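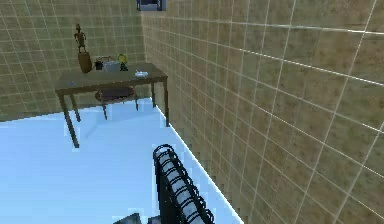

Mottled tile, white grout lines, wooden table toward the corner.

Home Reviews Cleaning Kitchen Workshop Contact

Tetska hand brush set, reviewed by Josefina Echeverría

I have bought a lot of scrub brushes in my life and felt nothing for any of them, so it's a little embarrassing how much I like this one. The Tetska set is a single handle with 3 heads that twist on: a stiff narrow one for grout, a medium one for floors and sinks, and a soft one for fabric. No battery, no charger, no app. You hold it and you scrub!

The handle is what sold me. It has a slight bend in it, so your knuckles stay clear of the floor, and the grip is fat enough that I can hang on with wet rubber gloves. My old Prustarley brush was straight as a ruler and I skinned a knuckle on it pretty much every time I did the shower. I've been using the Tetska since September and my hands are fine.

The grout head gets the most work in my house. The bristles come to a wedge, and the wedge sits down in the line and stays there (mostly, it does wander on very shallow grout). I mix baking soda and water into a paste, leave it for 30 minutes, then go along each line in short strokes. My bathroom floor took me 47 minutes, which I know because I had a radio show on and missed the end of it. Pale grout is where you'll see the biggest change. If your tile has a lot of brown and tan in it, do one line and stop and compare, because blotchy tile can fool you into scrubbing at a spot that's part of the pattern. I spent a good while on one of those.

The medium head is good on sinks, fine on a tiled floor, and too short for a bathtub unless you climb in.

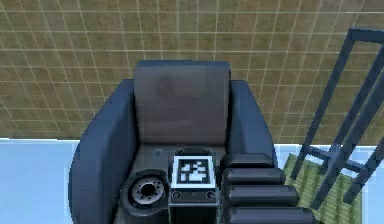 The soft head surprised me most, since I expected it to be the one that lived in a drawer. It lifts crumbs and cat hair without roughing up the fabric, and the rounded tip gets down into the crease at the back of a seat, where a vacuum nozzle always seems to jam. Dark upholstery is the real test, of course. On an armchair in that deep navy-gray, pale lint has nowhere to hide, and the boxy shape gives you long seams beside the armrests to follow. Go one way only, from the back toward the front, and tap the brush out as you go. Don't press. Kai-wen Hsiao borrowed mine for a velvet footstool, pressed, and had to steam the marks out.

Now the gripes. The twist lock is stiff when it's new, and with soapy hands I couldn't get a head off at all until I wrapped it in a dish towel. It has loosened up since. Replacement heads come only as a full set, so when my grout head goes I'll be buying two others I don't need. And there's no hook or hole in the handle! I tied a loop of string around the neck and hung it under the sink.

Rinse the heads right after use and stand them bristles down. Mine dried with paste in it once and I had to pick it out with a toothpick.

I'd buy it again tomorrow. Next I'm trying the Nindo squeegee on the shower glass, and Chidubem Adebisi has promised to lend me his Tsao one to go up against it.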